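Corrections belong where readers will see them

3 Nov 2019

The Wanden Courier published a correction last month. It said that the figure given for the Fondden water bond had been wrong and had been updated. It did not say what the wrong figure was, what the right one was, or how long the wrong one had been up. I know the answers only because I had saved the page. The story said the average bill would rise by 70 dollars a year. The new version says 269.

That story ran in May. The fix was made after the vote.

I have kept this local news site going for five years, and I have made my share of errors. I misspelled Adwoa Abugri's name in three straight posts when she ran for the school board, and she was polite about it for longer than I would have been. So this is a complaint about method. Everyone who publishes gets things wrong. The question is what the record shows afterward.

Most small outlets now use the same publishing software, and it makes silent changes easy. An editor opens the story, types over the number, and presses a button. The time stamp may or may not change. Anyone who read the first version has no way to learn that it was replaced. On paper, the old copy sat in a stack at the library and could be checked.
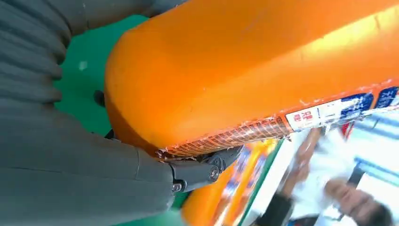

A gripper holding an orange object.

Pendo Mugo edited the Courier's county pages before she moved to Aksoy, and she used a simple rule. Every correction went at the top of the story, repeated the error, gave the right fact, and carried the date of the change. It stayed there for good. A running list of all corrections was linked from the front page. I adopted the rule here two years ago with one change: spelling and punctuation fixes are made without a note unless they affect a name.

The usual objection is that repeating an error spreads it. There is something to this for false claims about a private person, and in those cases I leave the claim out and say only that a statement about that person was wrong and has been removed. For budget numbers, vote counts, meeting times and titles, the objection is weak. A reader who remembers 70 needs to see 70 in order to know which fact has changed.

A second objection is cost. My corrections list has almost 100 entries. Each took a few minutes to write. The work of finding the right number had to be done anyway.

The Courier's owner, Pladura, has a written policy that promises "prompt and clear" corrections. The water bond note was neither one. I asked the paper in writing whether the policy covers changes to figures, and whether it keeps earlier versions of its stories. I have not had a reply. If one comes, I will add it at the top of this column with the date.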